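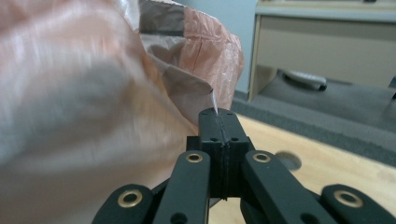
# Please let my shows breathe between episodes

I finished the second season of Kavska last night and I've been grumpy ever since. It was good! It was really good, possibly better than the first, and I watched all of it in one weekend because all of it was there, and now I have nothing to look forward to on a weeknight until they get around to making more. I know I could have stopped. I had a bag of pretzels and a blanket and no plans, so let's be realistic about how that was going to go.

So I want to make the case for the weekly episode, and I'll do it with the three shows I've spent the winter on, since they come out three different ways.

**Drorovcombe** is the old-fashioned one. One episode a week, an hour with ads, a long break in the middle of the season that makes everyone furious. If you haven't seen it, it's the one with the drowned village and the ferry company and the family that hates each other (all the families hate each other, but you'll know which one I mean). I've been watching it live since the pilot, and I can tell you where I was for the lighthouse episode. I can tell you what I thought was in the trunk for the entire month they made us wait. I was wrong, and my sister was wrong in a much more interesting way, and we still argue that her version would have made a better season. We texted about that trunk for 30 days straight. With Kavska, the same kind of cliffhanger lasted as long as it took the next episode to load.

I think that matters more than the people who make these shows want to admit. A cliffhanger is a promise that you'll spend some time wondering. If the answer shows up after a countdown in the corner of the screen, you haven't wondered about anything, you've just sat there. There's a moment in Kavska's fourth episode where the brother picks up the phone and we don't hear who's on the other end, and it's such a great ending, and I had maybe enough time to say "ooh" out loud to the cat.

**Antunes** splits the difference. Two episodes at once to get you hooked, then one a week after that. I figured I'd hate this, but I kind of love it. The first hour of any new show is mostly people saying each other's names and jobs, and getting a second one right away means you go to bed with some actual story in your head. Then you have to wait like everybody else. The message board I read has a thread on the Antunes finale that was past 100 pages before the finale even aired! Most of it is nonsense (there's a whole group convinced the judge is dead), but it's happy nonsense, and I read every page of it on my lunch breaks.

Try finding a thread like that for Kavska. People come in at different points, everything is hidden behind spoiler warnings, and by the second week the place is quiet. I had to stay off the board completely until I was done, and once I was done there wasn't much of a party left to join.

I do get the other side. Not everyone is home at nine o'clock. If you work nights or you've got a new baby, having the full season sitting there waiting is a gift, and I wouldn't want to take that away. Some shows also really do play better in big gulps. The middle of Drorovcombe's first season drags like crazy from week to week, and when I rewatched it over the holidays it flew by, ferry strike and all. And a series you've come to late is a different animal anyway. I'm not asking anybody to ration 80 episodes of something that ended years ago.

But for a new season of a new show, give me the week. Give me the little preview that makes everything look scarier than it will be. Kavska could have lasted me all the way through February and into spring, and I'd have been telling everyone at work to catch up before the next one. As it is I told two people, and they both said they'd get to it sometime.

Antunes is back on in four days. I have theories about the judge.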